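Do demos recorded in simulation carry over when the counter is a mess?

Posted by Precious Sarmiento

I've been asked to look at Clundo for our small test kitchen. The idea is that you drive a simulated arm with a hand controller, save each run, and train the real arm on what you saved. The salesman says 1000 demos per task is plenty and that a new person is up to speed in 18 minutes.

I have my doubts. I sat down with it one evening and most of my runs were rubbish. I kept stopping halfway to turn my wrist round, and every one of those pauses gets saved as if I meant it. Picking up a mug by the handle took me eight goes.

The task I'm trying is "put the fork in the mug", with everything else left where it is. This is the sort of layout I get: 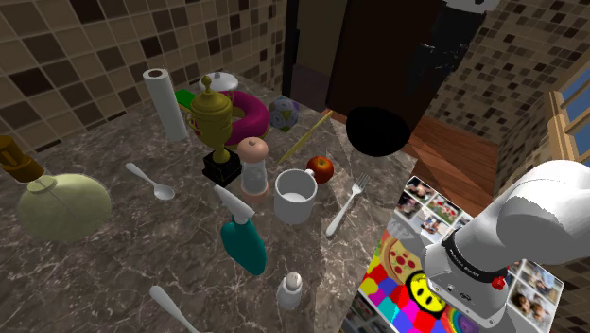
Simulated kitchen counter, fork lying beside the mug, arm at the right.

My worry is that I never do it the same way twice. Sometimes I come in over the spray bottle, sometimes from the side of the counter. Does that help the training or wreck it? And would I be better off guiding the real arm by hand and forgetting the simulator?

Mirsad Golob

Just get more data. We did 3000 and it was fine. Clundo is good, don't listen to the moaners.

Zubaida Sandhu

"Fine" on what, Mirsad? In the simulator, or on a real worktop? Those are two different claims and people run them together all the time.

Precious, two separate things are going on. Coming in from different sides is not a fault in itself. If the mug moves between runs, you want the approach to change with it. What hurts is picking a different route for no reason when the layout is the same, as some training methods will average the two and steer the arm straight into whatever stands in the middle. Choose a rule (say, always lift high, then go across) and stick to it until you have a set that works. Then add variety on purpose.

The pauses are worth cutting. Check whether your version lets you trim the idle steps before export. If it doesn't, throw the worst runs away. I'd take a small clean set over a big one full of dithering, whatever the brochure says.

I would also start with fewer things on the counter. A fork is thin and lies flat, so the grip is hard enough without a pepper grinder next to the mug. And be wary of how the simulator handles contact. Ours let the fingers close on cutlery in a way that no real gripper we own could manage, and we only found out after October's tests.

Birutė Lūse

I've done it both ways, with hand guiding on a real arm and with a controller in Landano. Hand guiding felt far more natural and I got usable runs on the first afternoon. But my own arms were in the camera view for nearly all of them, and the robot never has my arms there when it works alone. We ended up playing back the joint movements with nobody standing near and recording the pictures on that second pass. It doubles the time and anything that slips on playback has to be done again.

I don't believe the 18 minutes either. Learning which button does what, maybe. Ask them to show you the trained arm doing your task with your own mug and fork, on your own worktop, before you pay for anything. They put me off twice when I asked.

Precious Sarmiento

Thanks both. I'll fix one route and trim the pauses first. I've asked for the demo on our worktop and so far they've sent me a video.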